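Patterned panels and wire baskets for a bench surround

I love this job! A bench with a bare frame behind it looks like a garage, but put some printed panels up and it's suddenly a corner you want to sit in. Trees are my favourite (big trunks, patchwork leaves, the lot).

Start with the back panel. Find the middle of the print, line the trunk up with the middle of the bench, and only then think about trimming. My sheets were 900 mm wide and I cut 26 mm off one side, measured twice, with a fresh blade.

Next, fix it along the top rail. Small white cable ties are brilliant for this. Leave them slack until the panel hangs straight, then pull each one snug and snip the tails. Do the sides the same way, working from the back corners forwards so the branches sit at matching heights.

Baskets go on last! Hang one from the top rail and another on a side wall, and give both a good tug before you put anything in them. A black one and a white one look lovely against pink. 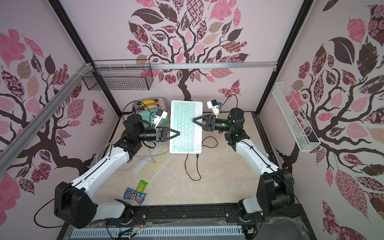 Mahtab Tehrani: Did mine over two evenings in July. I'd add that the panels want to lie flat overnight first, as mine kept curling at the corners.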